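Lastero Facilities Desk
Ticket: Lobby burger counter, stack slides apart on the tray
Status: Resolved (grudgingly)
Priority: Low, raised to Medium by the person who was hungry
Category: Events / Display food

Reported problem

The build-a-burger table outside the Gerar rooms keeps producing burgers that lean. The bottom bun goes down fine. The lettuce goes down fine. By the time the second bun arrives the whole thing has the posture of a teenager at a wedding. Reporter asks whether the table is level and whether "something can be done about the cheese."

Log, 8:12 a.m.
Checked table with the Skirport level from the tool closet. Table is level. Checked floor. Floor is level and very shiny. Closed the "table is crooked" theory, which had been the favorite.

Log, 8:40 a.m.
Reproduced the fault. Built one burger in the order on the card: bun, lettuce, patty, cheese, pink slice, bun. It went over sideways at the pink slice. Built it again slower. It went over sideways slower.

Log, 9:05 a.m.
Asked the Guerra people, who supplied the display food, whether the pieces are meant to be stacked more than once. They said the set is good for 200 builds. I asked what happens at 201 and was put on hold.

Log, 9:30 a.m.
Moved on to the lettuce, which I should have done first. The leaf is wider than the bun and ruffled all the way around, so anything put on top of it is sitting on a mattress. Pressed it flat with my palm and counted off 60 seconds. It stayed flat until I looked away. 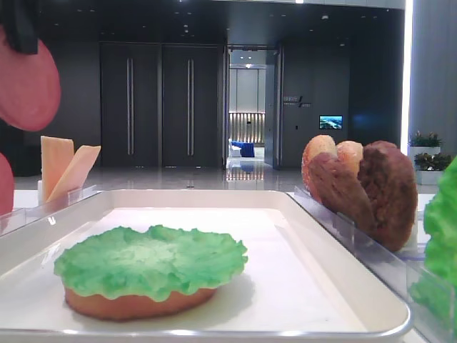
Log, 10:15 a.m.
Tried the patty under the lettuce. Much better. The patty is the heaviest thing in the set and likes having bread under it. The lettuce then has something solid to drape over and the cheese slides less. Ran 5 builds this way and all of them stood up long enough to be admired.

Log, 10:50 a.m.
Second complaint added to this ticket by somebody who should have opened a new one: the slices are hard to get out of the clear holders. Confirmed for the cheese. A slice that leans in its slot comes out at an angle and brings its opinions with it. Standing it up straight before lifting fixes this. Please don't wedge the slots with napkins. I removed two.

Log, 11:20 a.m.
Request received to turn the tray so the burger is "more central to the lobby." Declined. Build it in the middle of the tray if you want it in the middle.

Log, 1:35 p.m.
Reporter came back and says the new order is "not how a burger works." Noted. Reporter was invited to build one the old way and did. See 8:40 entry for results.

Resolution

1. New build order: bottom bun, patty, cheese, lettuce, pink slice, top bun.
2. Center the patty on the bun before adding anything else. The rim of the tray is not a guide.
3. Straighten slices in the holders before the doors open, and again after lunch.
4. Order card to be reprinted. The old one is in my drawer and is not coming out.

Still open: whether the pink slice is ham or tomato. The Guerra packing list says "round, pink." Two people at the coffee machine have strong views. Not a facilities matter, and I've asked them to stop adding comments here.

Closing this at 12 comments. Reopen only if a burger falls over.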